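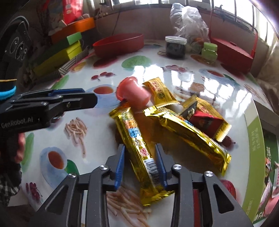
Ticket 821, wrong item class on snack table. Opened by Itsuki Imai, Mandagi site. I want to ask for a change in our handling rules before we record more episodes in October. Rule 4 says the surface under the objects must be "neutral", but it does not say what is neutral. Our tabletop is white and glossy, with cherries and cups of tea printed on it, and the window makes bright reflections between them. The checker passed it because the base color is white. After that, 64 episodes came back from labeling with printed cherries marked as objects.

What I tried:
- Lowered the lamp. No change in the labels.
- Raised the confidence limit in the checker. Fewer printed cherries, but then it also lost the pink jelly cup.
- Read Rule 4 again together with Soledad Valcárcel. We understood it differently.

Reply, Pauline Crabtree
Thank you, Itsuki. Please do not delete the 64. Rule 9 says rejected episodes are kept with a reason code. Use code 183 (surface pattern). Can you also confirm whether the long foil packets were labeled as one item or two? They lie close together, and the spacing rule asks for a full finger width between items.

Reply, Itsuki Imai
Code is set. The foil packets were labeled as two in almost all episodes. I did not measure the spacing, so I can not say that we followed that rule. I will measure before the next run.

Reply, Yasuo Minami
I propose this text for Rule 4: "The surface has one color and no printed pictures of any object in the task list. If a patterned surface is wanted, write it in the session sheet and inform labeling before the first episode." I would make a separate line for reflections.

Reply, Pauline Crabtree
Accepted for the draft. Reflections moved to ticket 497.

Status: waiting for Itsuki, spacing measurement.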